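4. Primera recogida desde el cajón

Si has llegado hasta aquí con el kit Follmont montado y el controlador encendido, lo peor ya ha pasado. Yo tardé 41 minutos en este apartado la primera vez, así que ponte un café.

4.1. Coloca el cajón dentro de la zona de trabajo y sujétalo con la mordaza. Apriétala bien, que luego el brazo empuja más de lo que parece.

4.2. Echa unos cuantos objetos dentro. Yo uso lo que tengo por el taller – botellas, vasos de plástico, piezas sueltas – y los dejo caer sin ordenarlos.

4.3. En la consola, abre Recogida > Cajón y carga el perfil 61 (el de objetos mixtos). El perfil de fábrica viene pensado para cajas y con las botellas se hace un lío tremendo.

4.4. Baja la velocidad al mínimo y acerca la pinza en modo manual hasta que el dedo largo toque el primer objeto.

PRECAUCIÓN: mientras el brazo esté habilitado, las manos fuera del cajón. ¡Siempre!

Nota: repasa las bridas de los cables antes de cada sesión. Tienen que dejar un bucle amplio junto a la articulación. Si el bucle queda tirante, suelta y vuelve a empezar por el paso 3.2.
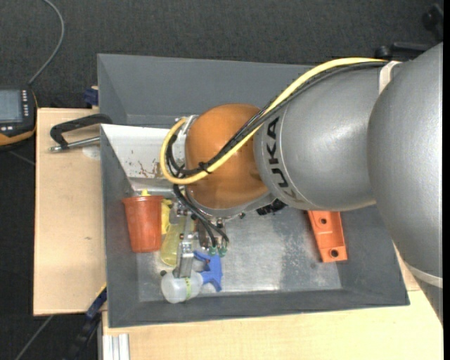 Urnville, 20/05/2022. Con el dedo apoyado en un pulverizador tumbado en el fondo, toca guardar el punto de contacto: pulsa Memorizar y espera el pitido.

4.5. Sube la pinza en vertical, nunca en diagonal, o rozarás las paredes inclinadas del cajón.

4.6. Repite con otros dos objetos y guarda la secuencia con un nombre que luego reconozcas (tengo una que se llama «prueba buena 2» y ni idea de qué hace).

Nota: a los 3,000 ciclos la consola pide revisar los dedos. Los recambios son los Kokkonen de la lista del apartado 9.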